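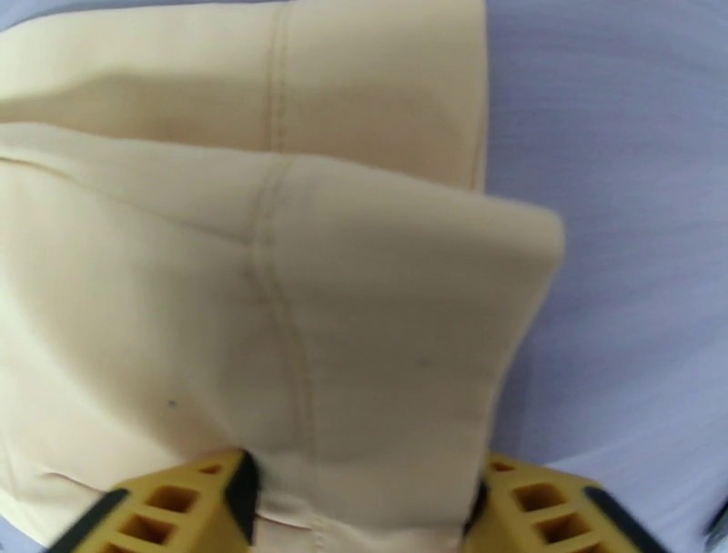

According to one respondent at Pavolgate, the folding itself is easy and "all the time goes into finding the edge." Similar remarks came back in many of the interviews, and we use this one to open the section on how household clothing is handled between the basket and the shelf.

4.2 Edges, seams and the first fold

In the home textile literature, folding is mostly treated as a sequence of folds: in half, in half again, then in three. Our diary material suggests that this sequence starts rather late in the work. Before the first fold, the person must decide which side of the cloth is up, where the piece ends, and which line can serve as a guide. We call this stage orientation. In the Wunammont sample, which contains 1084 folding episodes, orientation was named as the most tiring stage by more respondents than any other stage, including the carrying and the sorting by owner.

Seams are the guide that people named most often. A seam is a little stiffer than the cloth near it, and the hand can follow it even when the eye can not. This matters especially for light garments sewn with thread of almost the same shade. In cream and beige trousers, the stitching may be only slightly darker than the fabric, and when two layers lie one on the other, it is not easy to see which border belongs to which layer. Several respondents told us that they run a thumb along the seam until they reach the hem and only then lay the piece down. Others prefer to hold the garment by the waist and let the legs hang. Both groups reported that a seam which does not run straight – because the cloth has pulled together along it – gives a fold that must be corrected later.

Small marks on pale cloth are also noticed at this stage. A dark speck can be lint, or it can be a stain that was missed. The diaries show that people stop folding to check it, and that a piece put aside for this reason usually stays aside until the end of the session. We coded such stops as inspection and did not include them in the orientation time.

Pieces without a clear seam behave differently. Towels have a hem on every side, but soft cloth with a slightly fuzzy surface tends to gather when it is pushed across the table, and the gathered part rises in a loop. The person then has two choices: to open the loop with the fingers, or to lift the whole piece and start again. T-shirts are similar in this respect, although the neck and the label help to find the top.
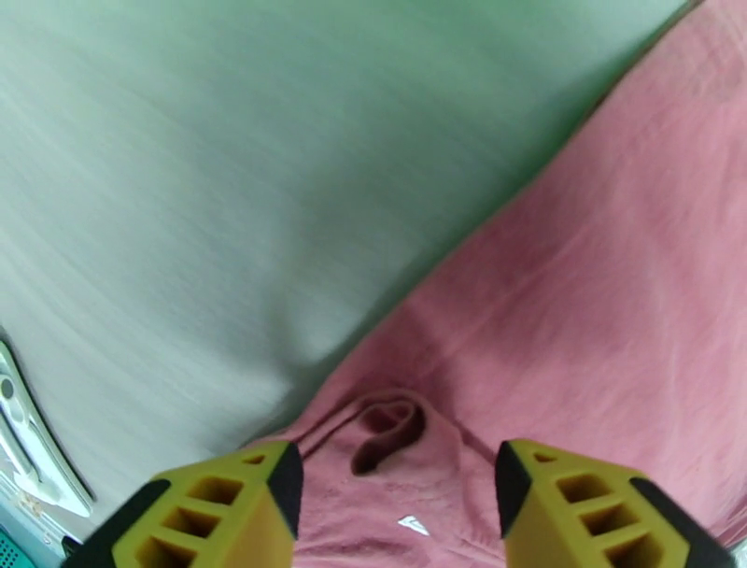 Figure 3. Rumpled pink cloth with a raised, looped fold and a small white tag.

In a state like the one in Figure 3, one long border of the cloth is already fairly straight, while the rest of the surface is in folds and creases. Respondents at both sites described the same habit for this case. They leave the straight border where it is and work away from it with a flat hand, so that the wrinkles move toward the far side. The opposite habit, to pull at the highest point of the loop, was described mainly by persons who fold on a bed. We think that the surface plays a part here. On a smooth table the cloth slides and the straight border is easily lost, but on a blanket it stays in place even when the middle is lifted.

The label has a double role. In the interviews it was called helpful, as it shows inside and outside, and also annoying, as it sticks out of the finished fold. Very small labels were said to be of little use for orientation. In the Castska diaries, 773 of the entries contain a free comment, and labels are mentioned in many of them, usually together with children's clothing, where front and back look almost alike.

We did not find that a tidy orientation leads to a tidy shelf. Some households spent much care on the first border and then stacked the pieces in no special order. The Entwistle scale, which we used for the rating of finished piles and which runs from 0 to 100, was designed for linen of one size and may not be sensitive enough for mixed loads. For this reason the pile ratings are reported separately in Section 4.3, and the orientation times in Table 2 should be read without them.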